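Prirkaswood Butcher-Block Work Table: Review After One Season

Posted May 9, 2024

I bought the Prirkaswood table in November to replace a laminate counter that had swollen at the seams. It cost 300 dollars with the lower shelf included. I have used it most days since then for sorting dishes, draining produce and general kitchen work, so this is a review of how it holds up with things on it.

Assembly took me one evening. The instructions are a single folded sheet and the drawings for the shelf brackets are too small to read without a lamp. Venla Harju bought the same model a month before me and told me to leave all the bolts finger-tight until the shelf is in. I did that and the legs came out square. The top is heavy, so plan on two people to turn it over.

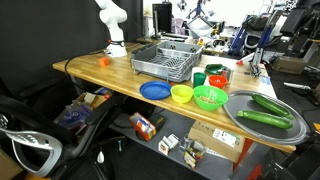 Surface area is the main reason to buy this table. My old counter held a rack and a cutting board and then it was full. On this one I can keep a dish rack toward the back and still have the front free for plates, bowls and whatever I am about to cut up. The big round metal tray is the one piece that asks for more depth than it gets – with two cucumbers on it, it still hangs slightly over the front edge. If you use large trays every day, measure them first. A few more inches front to back would have fixed this, and Prirkaswood does sell a deeper top, though it was out of stock when I ordered.

The wood has a light honey color and came with a thin coat of oil. I added two more coats in the first week and one in the spring. Water beads well enough if you wipe it the same day. I left a damp cloth on it overnight once and got a gray ring, which came out with fine sandpaper and a little oil. Tomato and beet juice need to be wiped up right away. I do not cut directly on it, so I can't say much about knife marks.

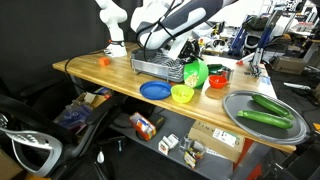
The lower shelf is better than I expected. It is gray, it wipes clean, and it takes cardboard boxes without bowing. I had planned to keep only light things down there and have stopped worrying about it. It has no lip, so small items near the front can get knocked off by a foot. I would put those in a bin.

Stability is good on a flat floor. On mine, which slopes a little toward the door, I needed one felt pad under a back leg. After that it stopped rocking. The bolts loosened slightly over the winter and I tightened them once.

I wrote to the company about a missing washer and Tülin Toprak from their parts desk sent a bag of them, 17 in all. No charge, and it arrived within the week.

What I like: the working space, the shelf, the parts service.
What I don't: the instructions, the depth, the missing lip on the shelf.

I would buy it again, in the deeper version if they have it.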